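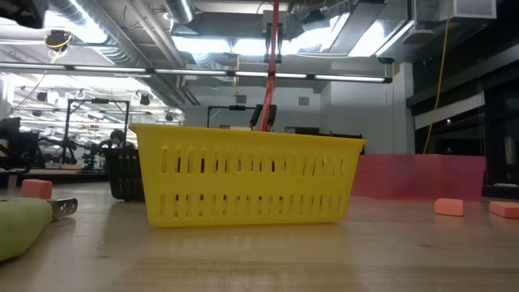

Fig. 1. Yellow plastic basket with slotted sides, on a wooden tabletop.

Household Goods and Everyday Spending
Handout 3: Do people buy less when they own less storage?

Read this before the seminar, along with the Dufour chapter. The Turcotte article is optional and rather long.

The claim we are looking at is a popular one. It says that households with plenty of places to put things will fill them, and that taking the places away will cut what people buy. You will find it in magazines, in tidying manuals and in at least one council leaflet. It sounds right, and that ought to make you a little wary of it.

Where the claim comes from

Most versions go back to Lorne Dufour's study of households in Plelstead. Dufour sent a questionnaire to 243 households and asked how much storage they had and how much they had spent on household goods over the past year. Those with more storage had spent more. The finding has been repeated ever since, usually without the second half of his chapter, where he admits that he did not ask about income until the follow-up.

Think about what that leaves out. Bigger homes have more cupboards. People with bigger homes tend to have more money, and people with more money buy more things. You could get Dufour's result in a town where storage had no effect on anybody's shopping.

There is also the matter of memory. Could you say what you spent on household goods last year, to the nearest hundred pounds? I couldn't. Someone looking at a full cupboard while filling in the form may well guess high.

The Grerneck flats

Karine Thibodeau tried to get round the income problem by comparing 2 blocks of flats in Grerneck, built to the same plan except that one had a walk-in store off the hall. Rents were the same. She collected till receipts for 3 months and found almost no difference in spending.

This is better work, but please don't treat it as the last word. Tenants chose which block to live in, and those who wanted the store may already have owned a good deal. Some 200 tenants were approached and far fewer kept their receipts to the end. Thibodeau is open about this. Those who quote her are usually less so — Turcotte gives her a single sentence and calls the question settled.

The Kureo trial

Bastien Hoarau's report on the Kureo scheme is often mentioned as proof that clearing out changes habits. Households were helped to get rid of unwanted belongings in March and were asked soon afterwards whether they were shopping more carefully. Nearly all said yes. They had just been visited by friendly people who plainly hoped they would say yes. There was no comparison group and no later check.

For the seminar

Come with a view on these points:

What would Dufour have needed to ask in his first questionnaire?

Are till receipts really more reliable than memory, and what do they miss? (Gifts, second-hand buys, anything paid for in cash at a market.)

Raymonde Perron argues in the Villanueva lectures that "clutter" is a judgement and cannot be measured. Does that harm the claim, or only the way it is worded?

Bring the Thibodeau tables with you. We will spend most of the hour on the second one.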